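Drakwood workshop refit: progress report to the Vrettos fund
Prepared by Danai Kourkoulas, 9th March

Work on the main room is past the halfway point and within the money agreed.

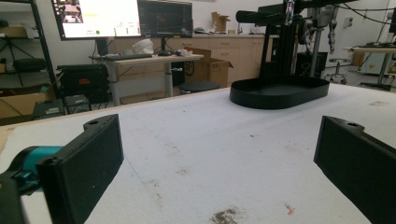 The fund's grant covers three items: work surfaces, storage and the desk area. Each is taken in turn.

Work surfaces. We kept the large white table and did not replace it. The quote for a new one from Skostitz would have used most of the surfaces budget, and the old one is level and solid. The top is marked, with grey smudges and scuffs across it and a dark stain. Dirk Kramer has tried washing-up liquid and a cream cleaner on a test patch and prefers the cream cleaner. If the stain will not shift we would like to have the top resurfaced, and Proketti have given us a price of £431 for this, including collection and return. We ask the fund to approve that sum now so that we do not lose the slot.

Storage. The black oval tray stays on the table for parts in use. Everything else is meant to go back on the shelves at the end of a session. We have ordered 30 lidded boxes for the shelves. Two were cracked on delivery and the supplier is sending replacements. Labels are printed but not yet stuck on.

Desk area. The white desk now has both monitors and the keyboard on it. Small items and bags still get left beside the screens, and we have asked users to clear the desk when they leave. A drawer unit would help and can be paid for from the storage line. The computer tower is on the floor at present. Dirk would like it raised on a low shelf to make sweeping easier, and this can be done with timber we already have.

Spending. There are two invoices outstanding, one for the boxes and one for the desk. Both will be paid this month. Copies will follow with the receipts.

Next steps. Finish cleaning the table, label the boxes, fit the shelf for the tower and buy the drawer unit. The final report is due in August and Dirk will send the full accounts with it.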